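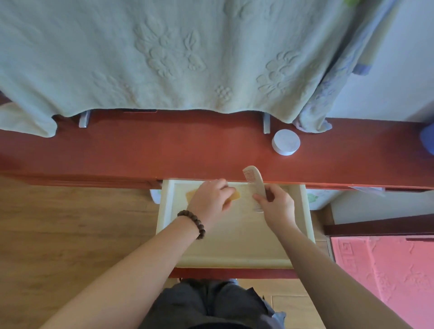

Duvomside Home Tasks Group
Minutes, January 22, 2026
Held at the Etamthorpe office, with Oltitz joining by phone

1. Last minutes
Agreed, with one spelling fixed (Kuroda, item 3).

2. Where we are
3,097 clips are in and 1,432 have been checked against the draft rules. Everyone was really pleased with this! The drawer tasks are coming out best, and the hand work in them is lovely to watch.

3. Rules for recording drawer and desk tasks
Long and very lively talk. Agreed:
- Both hands stay in view whenever something is picked up or put down.
- Beads, bracelets and watches may stay on. Kuroda asked for this, as the robot should learn from hands as people really have them.
- Homes are not to be tidied first. Blankets over things, cloths on the desk, all welcome.
- Letters, screens and family photos go out of sight before recording starts.
- Two things of the same sort (two combs, two spoons) get separate names in the notes.

Not agreed: whether a drawer must be shut at the end of a clip. Oltitz says yes, Etamthorpe says no. Back next time.

4. Consent
The one-page form replaces the old 4-page one. Much nicer to read. People may withdraw a clip at any time, and this now goes in bold at the top.

5. Checking
795 clips to be looked at again under the new naming rule. Etamthorpe will start on these.

6. Next meeting
April, at Oltitz. Draft two of the rules to go round beforehand.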